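Pronia Word List
31 Jan 2020
by the Pronia maintainers

Pronia is a list of old dialect words for weather, soil and farm work, typed up from parish newsletters and almanacs. We love these words! There are almost 4,000 entries now, and 1,564 of them have a full sentence showing how the word was used.

**What's in it**

Two files, both plain text with tabs between columns:

- `words.tsv` has the word, its meaning, the region and the source
- `sentences.tsv` has the quoted lines, matched to words by ID
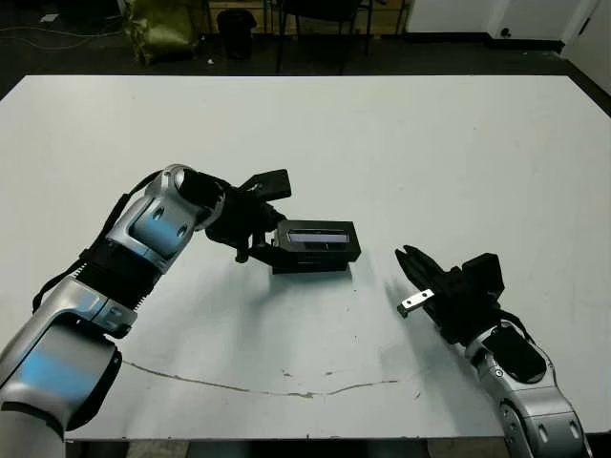 Regions are Nimcombe, Aguiar and Sirkton, plus "unknown" for words we couldn't place. Nimcombe is by far the richest, with a wonderful pile of terms for fog (thin fog, creeping fog, fog that stays past noon).

**Known problems**

Spelling is all over the place, and we kept it that way. If a newsletter spelled a word 4 ways, you get 4 rows with the same meaning. Sirkton sources are thin before the first printed almanac, so please don't read much into the gaps.

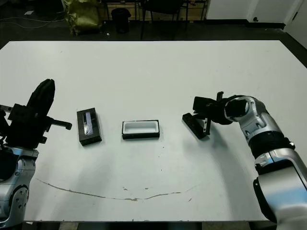
*Small black box and open tray on the white table.*

**Adding words**

Send a new row with the source and page. Handwritten sources are very welcome! The next release is planned for March, with the Aguiar plowing terms checked again.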